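Divau "H" Throw: Three Months In
Filed under: Bedroom, Blankets and Throws

I'll say up front that I don't trust blankets with letters on them. A letter on a blanket is usually doing a job the wool should be doing, and you pay for the letter. So when the Divau throw showed up in cream and orange with capital H's all over it, I was ready to be annoyed. My last name doesn't start with H. Neither does my first.

It came from the Condik online shop, where it was listed at 99 dollars, marked down from a price I never once saw anybody charge. Shipping was slow. The box was fine. There was a card in it telling me to "welcome the warmth," and I put that straight in the recycling.

What you get

A cream wool throw with a wide orange border, stitched along the edge with a decorative fringe, and the H's printed in the same color family. The listing called it "heirloom weight." I don't know what an heirloom weighs. Mine is a medium blanket. It takes the chill off your legs while you read, and in the middle of winter you'd want something else under it.

Divau says its wool goes through 94 checks before it leaves the building. I would love to see the list. I found a loose thread in the first ten minutes, near a corner, and snipped it off with nail scissors. It hasn't run since, so fine, but that makes me wonder what check number 12 was.

The feel

Better than I wanted it to be. It isn't scratchy on bare arms, and I am the kind of person who cuts the tags out of socks. It does have a faint wool smell for the first week or so. I hung it over a door and that took care of most of it.

The printed letters were my main worry, since print on wool can feel like a sticker. These don't feel any different from the cream parts when I run my hand across. I can't promise they'll stay that orange. I've had it since August and I see no fading yet, but the bed gets sun only until ten in the morning or so.

How it looks on a bed

This is where I'd slow down before ordering. Orange and cream sound easy to match, and the shop photos show the throw on a plain bed in a plain room where apparently no one owns anything. My duvet cover is white with stylized trees in pale blue and teal, a Bunnag print I've had for years and have no plans to replace. I expected a fight between the two.

It's not a fight exactly. The border is broad enough to act as a break between the letters and the trees, and the blue does something decent next to the orange. It's busy, though. If you like a calm bed, get the plain one.

I also use the end of the bed as a sorting spot for jewelry, so I paid attention to how small things sit on it. Dark things show up beautifully against the cream. Pearls are harder to spot, and I've learned to pat around for them.

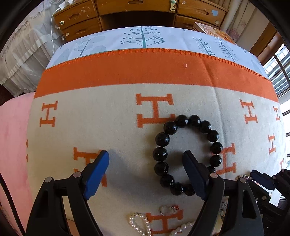
Lint, fringe and other housekeeping

The cream part forgives white lint. The orange part does not. Every little pale speck on that border announces itself, and I now own a lint roller that lives on the nightstand, so add that to the price.

The fringe is pretty, and it catches. Ring settings, bracelet clasps, the corner of a fingernail. I've pulled on it twice and it held both times, but I take my rings off before I fold the thing. A plain hem would have been smarter.

Washing is by hand in cool water, or dry cleaning if you believe the label. I did one hand wash in the tub. It took almost two days to dry flat and came out the same size as far as I can tell. The color didn't bleed onto the towel I had under it, and I was sure it would.

Compared with the other one

I had a Drilel throw before this, plain gray, cheaper by a good bit. The Drilel was thicker and it pilled like crazy by the second month. The Divau hasn't pilled. It also hasn't kept me as warm — that's the trade, and the listing could have said so.

Would I buy it again?

At 99 dollars, maybe, in a plain color. The shop page shows 619 reviews and nearly every one is five stars, which tells me people review blankets the day they open the box. Go read the three-star ones. They mention the fringe.

Good: soft, no pilling so far, washes without drama, nice border.
Not so good: thinner than advertised, fringe snags, lint on the orange, too many H's.

Three and a half stars. I'll update this if the print starts to go.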